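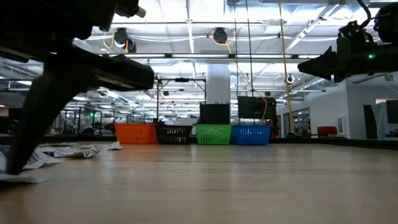 Figure 3. Tabletop with four plastic baskets and two black grippers.

4.2 Who opened the email, and who stayed

Next the newsletter itself. As set out in 4.1, the Kudbridge paper moved its daily email from late afternoon to early morning, kept the same writers, and dropped the picture gallery. Urnska changed nothing and serves as the comparison. Both titles run on Stotell, so opens and clicks are logged the same way at each and we did not have to match two systems.

We took 341 readers who had signed up before the change and who agreed to fill in a short diary. Of these 300 finished it. The rest dropped out in the first fortnight, mostly without giving a reason. Those who left were younger on the whole, which we come back to in 4.4. Not a random sample, obviously. People who keep a diary on a local email for a month like local news more than most.

Opens first. Morning sending did well at Kudbridge in the opening week, then slid, then settled a little above where it had been in the afternoon. Urnska stayed flat throughout. We would not lean on this too hard - open rates are a poor measure, some mail programs load everything whether the reader looks or not, and neither title could tell us how many of its readers used one. Clicks are better. Clicks rose as well, by less, and nearly all of the rise was on two kinds of story: planning notices and school news. Sport did not move. Court reports went down slightly, we do not know why.

The diaries say somthing a bit different. Asked what the email was for, 86 readers gave an answer we coded as "knowing what is going on today" - road closures, bin changes, who is speaking at the council that evening. Far fewer named a particular story or writer. Several said they read the subject line and the first item and then closed it, quite content. In the click log these people look like lost readers. They do not describe themselves that way, and most of them said they would miss the email if it stopped.

Paying is another matter. Only 38 of those who finished the diary took out a subscription during the study, and the split between early and late senders was too even to say anything about timing. What they had in common was having written in at least once: a letter, a correction, a photo of a flooded road. We had not planned to look at this. It came out of the coding and wants testing properly, with a larger group and with the question asked at the start instead of pieced together afterwards.

One problem with the log. For part of July the Kudbridge email went out twice to a portion of the list, the second copy an hour after the first. We removed the second copies before counting. A reader who opened only the second is therefore missing from the totals for those days, so the July figures for Kudbridge are if anything slightly to low. Urnska not affected.

Costs, and the staff hours behind the earlier send, are in 4.3.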